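Section 4: Getting set up to teach a chore with the Tasura hand grippers

Before you start

Welcome back! If you've come straight from Section 3 you should have both hand grippers charged, paired and sitting on the bench, and you'll be itching to teach something. Good. First, though, I want to talk about what you can reasonably expect, because I've had a fair few emails from people who set up on a Saturday arvo and hoped the arm would be folding their towels by tea time.

So, can machines do the chores yet? Some of them, sort of, some days. My own arm (the Matska bench model, bolted to a trolley in my laundry) will move cups from a drying rack to a shelf and I'm happy to leave the room while it does. It'll wipe a flat bench well enough. It will pair socks if the socks are very different from each other and you've got nowhere to be. Fitted sheets, forget it. Anything with a plastic bag in it, also forget it. On the shop floor it's a rosier picture – sorting brackets into bins is about as good as this stuff gets at the moment, and Rimantas Uibo has one doing that at Lotberg most weekdays.

What the machine knows about a chore comes from you doing the chore over and over with the grippers in your hands. My cup routine took 262 recordings before I trusted it. The sock one is up to 1,331 and I still wouldn't show it to my mother-in-law. Pick something small for your first go.

4.1 Choosing a spot

1. Find a place where you can stand or lean in comfortably for a good half hour. You'll be bending more than you think.

2. Check the light. Bright and even is what you want. A ceiling light is fine, a low window with the sun pouring through it at four o'clock is a pain.

3. Clear the area of anything you don't want to bump. The grippers are chunkier than your hands and it takes a while to get used to how far they stick out.

4. Look at what's behind your work area. A busy background isn't a problem as such, but it should be the same background for the whole session. If there's washing on the airer when you start, leave it there until you finish.

5. Work out where both grippers will be when they come close together. Do a slow rehearsal with nothing switched on.

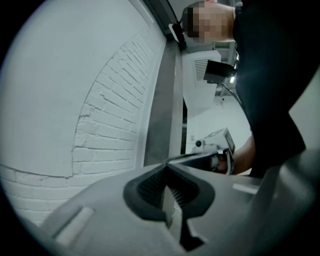 Figure 4-1. Two grippers at close range, one held in the hand just past the other.

Note: The wide view bends everything, walls included. People write to me thinking they've got a faulty unit when they see a straight wall come out as a great big curve. It's normal, and the software allows for it. Leave the lens settings alone.

Note: If you wear long sleeves, dark or light doesn't matter, but keep the same top on for the session. I once took my jumper off halfway through the cups and ended up redoing the lot.

4.2 Holding the grippers

1. Pick up the first gripper by the handle with your hand wrapped right around it. Thumb on the rest, index finger on the trigger.

2. Squeeze gently until the fingers just meet, then let go. Do this a few times. You're feeling for the spot where the spring starts pushing back.

3. Pick up the second gripper with your other hand and do the same.

4. Bring the two together slowly until they're nearly touching, then take them apart again. If either one clicks or catches, put it down and check the finger screws (Section 2.6).

5. Hold both still at chest height and wait for the double beep. That's your zero position, and you'll come back to it at the start of every recording.

CAUTION: Keep your other hand clear of the gripper fingers when you squeeze. They won't take a finger off, but they will raise a blood blister and you'll say something the neighbours can hear.

CAUTION: Don't use the grippers as actual tools. They aren't rated for prying, hammering, opening paint tins or getting the lid off the vegemite. I'm looking at whoever sent back the one with the bent linkage in January.

4.3 Your first recording

I'd start with moving a cup. A plain mug with a handle, nothing precious. Put it on the left of your work area and decide on a spot to the right where it'll end up. A bit of masking tape on the bench helps.

1. Go to the zero position and wait for the double beep.

2. Press the record button on the base once. The light goes solid.

3. Reach in at the speed you'd use if you were passing someone a full cup of tea. Slower than that and the arm picks up all your wobbles. Faster and it tries to copy a speed it can't manage.

4. Close the gripper on the mug, lift, carry it over, set it down and open the gripper fully before you move away. Please do open it fully! Half-opened fingers are the number one cause of dragged cups.

5. Return to zero and press the button again. The light goes out.

6. Do it again, with the mug a few centimetres off from where it was last time. And again. Vary the handle direction too.

If you muck one up, hold the button down for 3 seconds to bin it. A dropped mug is not a disaster, but a recording of a dropped mug is a lesson in dropping mugs, so get rid of it.

Once you've got a decent batch, plug the base in and run the Hinds training program overnight. It'll grumble about your disk space and then get on with it. My first usable version came from 184 recordings and it got the mug across more often than it didn't, which I was thrilled about at the time.

4.4 Two-handed jobs

Don't come here until you've got a one-handed job working. Two-handed work is where most of the interesting chores live – folding, opening, holding a thing steady while you do something to it – and it's also where the machines are furthest behind. 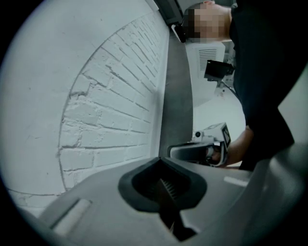 Folding a tea towel is the chore I get asked about more than any other, and it's a good honest test of where we're up to. One arm has to hold a corner while the other goes looking for the opposite one, and cloth never lands the same way twice. When you record it, you want one gripper to stay put and the other to come to it, and you'll spend a lot of time with them as close together as they are in the picture, the white and grey one hovering just over the far side of the other with the person leaning in from the right. That closeness is hard on a machine. You can feel where your two hands are without looking, and the arms have to work it out from what the grippers recorded, so give them clean, deliberate passes to learn from.

1. Decide which hand is the holder and which is the mover. Stick with it for the whole chore.

2. Bring both grippers to zero and start recording as in 4.3.

3. Take the near corner with the holder and stop. Count one under your breath.

4. Bring the mover in and take the second corner. Keep the gripper bodies from knocking each other.

5. Fold, press down lightly, open both fully, and back to zero.

Note: If the grippers do knock together, bin that recording. A light brush between the casings is alright.

Note: Lean in if you need to, but try to lean the same way each time. I shuffle my feet when I'm tired and you can see it in the results, the folds get wonkier towards the end of a session.

Tip: Use a tea towel with a bold stripe for your first try. Plain white on a white bench is asking for trouble.

4.5 What to do when the arm gets it wrong

It will get it wrong. Here's the order I'd go in.

1. Watch the arm do the chore with your hand near the stop button, and note where it goes off. Reaching? Gripping? Letting go?

2. If it's reaching to the wrong place, you need more variety in where you put things. Record another batch with the object further out towards the edges.

3. If it reaches fine but fumbles the grip, check the finger pads for crumbs or dust and give them a wipe with a damp cloth. Then record a few more where you close the gripper a touch slower.

4. If it won't let go, go back through your recordings and look for half-opened fingers. You'll find some. Bin them and retrain.

5. If it does something completely bonkers, like heading off to the other end of the bench, redo the zero position and try again before you change anything else.

CAUTION: Never reach in to help the arm while it's moving. Hit stop first, every time, even if it's only a tea towel. Kids and pets out of the room as well. My dog thinks the arm is a person who might have cheese.

Rimantas has a different order to mine and starts by cleaning everything, which suits a workshop with metal dust in the air. If your arm lives in a shed or a garage, do it his way.

4.6 Packing up

1. Switch off both grippers and wait for the lights to go out.

2. Wipe the handles and the finger pads.

3. Coil the base cable loosely. Tight loops near the plug will kill it.

4. Store the grippers with the fingers open. Leaving them squeezed shut tires the spring.

5. Write down what you recorded, which hand was the holder and where the tape marks were. You will not remember next weekend.

Section 5 covers drawers and cupboard doors, including the soft-close ones, which are a right nuisance.

Last revised 2026-07-28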